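Arville Regional Output Study
Progress report to the Grudell Fund
Prepared by Ernő Bíró, 2/28/24

1. Status

Work on the forecast model is on schedule. The employment series for Arville and Skoko has been rebuilt at district level, and the old industry codes have been mapped to the current ones. Two codes in wholesale trade could not be matched cleanly and are carried as a combined line. Output per worker is now estimated separately for manufacturing, logistics, business services and the public sector.

2. Business survey

The survey of employers closed in February. Questionnaires went to 50 firms and 20 returned usable answers. Response was weakest in construction, where the sample is too thin to report on its own. Answers on investment plans were coded twice by different staff, and differences were settled against the original forms. Several manufacturers listed equipment purchases as deferred without giving a new date. These are entered as zero for the current year.

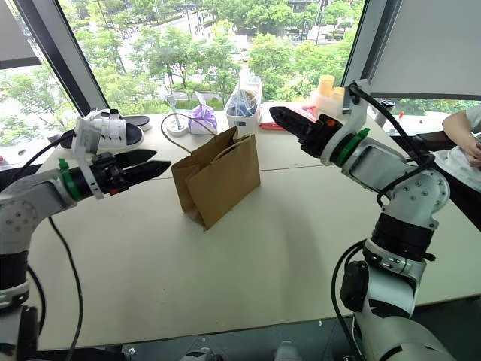

3. Forecast revisions

The baseline now uses the revised wage data. The effect is a lower starting level for Skoko and little change for Arville. Export demand remains the largest source of error, and the high and low cases have been widened to reflect this. The Wu price index replaces the earlier deflator in all tables.

4. Budget

Spending is within the approved total. Data licensing ran over its line by 2 percent, covered from travel.

5. Next steps

Follow-up calls to 14 firms that sent incomplete forms
Back-test of the logistics equation
Draft tables to Grudell for comment before the text is written

One decision is needed from the Fund: whether district figures for Skoko may be published or should stay in the technical annex.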